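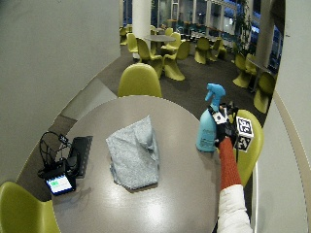 Does the Peltum surface cleaner leave a film on sealed tabletops? At the label dilution it does not, but at double strength it leaves a faint haze that needs a second wipe.

I tested the concentrate from Hindcombe on matte laminate, glass and painted steel over 12 weeks. Measured dose is 4 ml per bottle of tap water. Grease came off all three surfaces in one pass. Dried coffee took two.

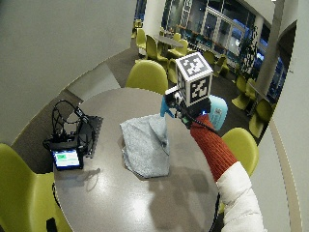 Glass was the weakest result – streaks showed under side light unless I buffed with a second, dry cloth. The scent is mild and gone within minutes. Jocelyn Chan ran the same dilution in her shop kitchen and got the same streaking.

The cap doubles as a measure, but its lines are hard to read. I used a syringe.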